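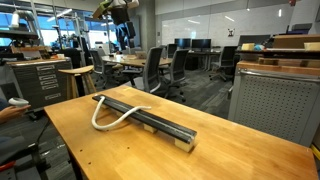 Rope test stopped again, and the cause is still open

The Sayce trial was stopped on 21 August 2020 and has not restarted. Anyone who has read this newsletter since the spring will recognize the pattern. The task sounds simple: the arm lays a length of white line over a black rail, lets go, and moves clear without pulling the line off again. Gollport's sales material calls that kind of job "solved." Our log says something else.

The fault on the day was a late stop. The arm had finished its placement and was told to hold. It kept moving for 899 milliseconds before the brakes came on, and the limit we agreed to in July is 200. It hit nothing. I would not read much into that, as the arm was already moving away from the rail when the command went out. A late stop on the way down would have put the gripper into the work.

Gollport's first answer was that the hand controller must have dropped its signal. Maybe so. They said the same thing about the July fault, and we swapped the controller then. Khalil Rawashdeh went through the files over the weekend and found the stop command logged on time at the receiving end. If he is right, the delay is somewhere in the arm's own software, and a third controller will not fix it. Gollport has asked for the raw files and has had them since Monday. No reply so far.

Then there is the count. The summary sent to Brolmont lists 1,401 cycles "without a safety event." Khalil found 9 late stops in the same run, all of them shorter than this one but all over the limit. They were left out because the software only flags a stop as late if the gripper is closed. Who picked that rule, and why, is something I would like to see in writing before the word "safety" goes into another summary.

The setup itself has not changed. The rail still sits up on its two wood blocks on the bench, and the line goes across the top with the slack in a loose bend on the near side. Mutwood has suggested that the slack is dragging on the wrist and confusing the force reading. I find that hard to square with a stop command that arrived on time, but it is cheap to check and we will check it.

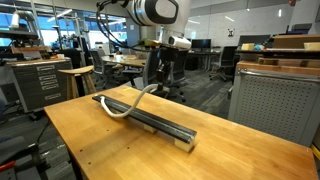
What changes for now

No powered runs on the rope task until the stop time has been measured with a separate timer. The arm's own clock does not count for this.

Hands stay off the bench whenever the drives are on, including during a hold. A hold is a software state and it can fail like any other.

Write down every late stop, gripper open or closed, with the time and what the arm was doing. Send the sheets to Khalil. The July sheets are still missing two pages, so please look in your folders.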